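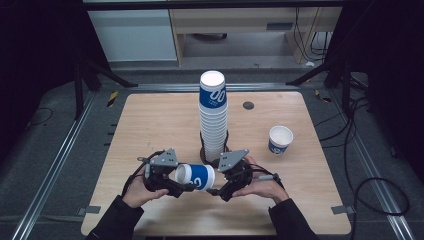
*Cup task at the Brosthorpe table. Two hand-held grippers, one cup between the jaws, the stack in its holder.*

**Stostilero: hand-held demonstrations compared with remote control**

The cup set is closed. The final tally is 3626 recorded demonstrations, of which 1801 were made with the hand-held Rakero grippers and the rest by remote control of the arm pair. Both halves cover the same task: take a paper cup, bring it upright, and nest it on the stack in the black holder. Members who want the data can request it from Hsiu-ying Chien in the usual way. The notes below cover what changed since the June issue.

**Recording time.** A hand-held demonstration is a good deal shorter than a remote one. Most of the difference is in the regrasp. An operator holding the grippers turns a cup from its side to upright in one movement of both wrists, with one jaw steadying the base while the other comes round to the rim. On the remote rig the same move is done in stages, and operators stop between stages to check the view. These stops end up in the data. A policy trained on the remote half alone reproduces them, and the arms hang over the cup for a moment before doing anything. We tried trimming the stops automatically and gave up on it, as the trimmer also removed the slow part just before release, where the operator is lining up the rim.

**Reach.** People holding the grippers do things the arms can't follow. The usual case is an elbow tucked in close to the body with the gripper pointed back toward the operator. Every hand-held recording is now replayed against the arm model before it is accepted, and recordings that ask for an impossible joint position are flagged. Flagged recordings are kept in a separate folder. They are not part of the 3626.

**Grip force.** Paper cups deform, and the hand-held tool gives its operator a direct feel for this through the handle. The remote rig gives none. Remote operators learn to judge closure by eye from the shape of the rim and tend to stop early, so their drops are mostly slips. Hand-held operators squeeze harder and drop less, but leave more dented cups. Dented cups don't nest cleanly. We have asked hand-held operators to replace a cup once the rim is visibly out of round, and to mark the change in the log so that later failures on the stack can be traced.

**Pads.** Bare plastic fingers skated on the coated side of the cups, and rubber held on too well at release, dragging the cup sideways as the jaws opened. Felt is the present compromise. It sheds at the edges and the fibers show up in the finger view, which caused some worry about the policy learning from fuzz. Kwadwo Akpalu trained on recordings made with fresh pads and tested with worn ones, and found no change worth reporting. The pads are also being used for work on pleated material, where the problem is different – closing the jaws alters the shape of the folds, and the fingers need to hold without flattening them.

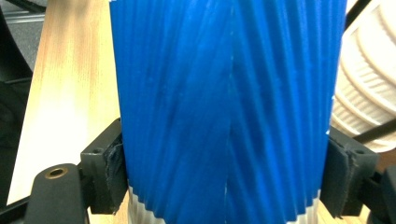 Liên Đoàn writes to say that the comparison is unfair to remote control, and that the June item had the same fault. In her view the stops come from our camera placement and have little to do with the method. On the Machala rig her group gives the operator the finger view at full size and puts the overhead view in a corner, and after a week of practice the pauses during regrasp are mostly gone. She adds that a remote demonstration is reachable by construction, so there is nothing to replay and nothing to flag, and that the cost of rejected hand-held recordings ought to be charged to the hand-held side when the times are compared.

The last point is fair, and the time table in the data notes has been redone with rejected recordings included. Hand-held is still the faster of the two, by a smaller margin. We have not tried the Machala view layout. Ching-wen Chou will set it up on the remote station once the current pleat recordings are finished.

**Instructions for operators.** The sheet has been revised. The changes are:

- Start with both grippers open and in view of the overhead camera. Hold still until the tone.
- Check that the cables have slack on both sides before starting. A cable pulling at the wrist bends the path and is hard to see afterward.
- Use both hands at the speed you would use without the tool, then slow down for the nesting.
- If a cup falls, pick it up and carry on. Recoveries are wanted. Stop only if the cup leaves the table.
- Change over after 2 blocks. Quality falls off in the third, and it shows first in the left hand of right-handed operators.
- Don't talk another operator through a recording. Wait until it has been saved.

**Known fault.** Clock drift between the left and right grippers was found in 4 sessions. The affected recordings have been realigned from the jaw-closing signal, and the corrected files replace the originals under the same names. Anyone who downloaded the set before January 20, 2019 should fetch it again. The drift was small enough to pass the replay check, so a clean report from that check does not mean a file is unaffected.

Lai-ching Hung is keeping the list of requests for the next task. Lids have been suggested more than once. Send a short description of the motion, the objects needed, and whether it can be done with two jaws and no third support.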